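Can the Machine Clear the Table Yet? A Small Gallery

At Tavden we spend our summer on one question: which chores from a kitchen or a small shop can a robot arm do today, without a person standing near the stop button? We made 2,188 tries over the season, with many kinds of objects. I collected my notes here by chore. They are short, and they are only my opinion.

Wiping

Flat surfaces go well. The arm keeps an even pressure and does not get bored. Crumbs in the corners are still a problem, and for these I take the cloth myself.

Folding

Of 302 towels, 108 were folded in a way that I would put in my own closet. The Plivora software finds the corners nicely when the towel is spread flat, but from a pile it is mostly guessing.

Shelf filling

Boxes are the easy part of shop work. Starkell, a grocery store near us, let us practice in their back room with cereal and tea. Soft bags of rice were much harder, and we stopped with them in July.

Bottle to tray

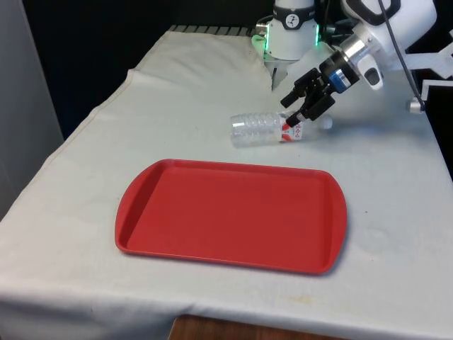 The open gripper over a water bottle lying on its side, with the empty red tray in front. A person does this chore without looking. For the arm, clear plastic is difficult to see, and a round bottle can roll away from a small touch.

Sorting cutlery

Forks and spoons lie on each other and shine, so the depth picture has holes in it. We gave this chore 700 tries and I would not yet pay for the result. We will continue in the fall, with matte spoons first.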